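Thursday, by Enikő Virág
3 min read

Bottled water in the break areas: what changes in September

The break areas have been supplied with single-use water bottles from Killey for two years. Last year's order came to 883 bottles. Irén Major went through the delivery notes and the recycling weights, and the two do not agree well. A fair share of the bottles are leaving half full, in the wrong bin, or with the cap removed and thrown in with general waste.

The recycling contractor, Neton, takes clear plastic bottles under the following conditions. The bottle must be empty. The cap goes back on. The label can stay in place, including full wraps. Bottles may be crushed lengthwise but should not be twisted, as twisted ones jam the sorting belt. Cups and food trays are a separate stream and go in the gray bin by the stairs.

Bags containing liquid are charged at the general waste rate. In the last quarter this applied to 16 bags out of 69.

Storage also needs attention. Unopened cases should be kept off the floor and out of direct sun, with the oldest case at the front. The shelf next to the boiler is too warm and has been cleared. Máté Barta has moved the remaining stock to the cupboard opposite the copy room, second shelf down. 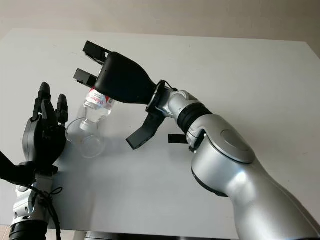
Open bottles left on tables overnight will be emptied and recycled at 7 a.m. If you want to keep one, write your name on the label and take it to your desk. Ribbed bottles of this type are thin-walled and tip easily once they are less than a third full, so please keep them away from power strips and keyboards.

A refill point will be fitted on the second floor in September. The unit is a Wegener with a replaceable filter, and it takes bottles up to around 12 inches tall. Bogumił Pawłowska has the filter schedule. The standing order with Killey drops to half from the same month, and meeting rooms will continue to be stocked on request.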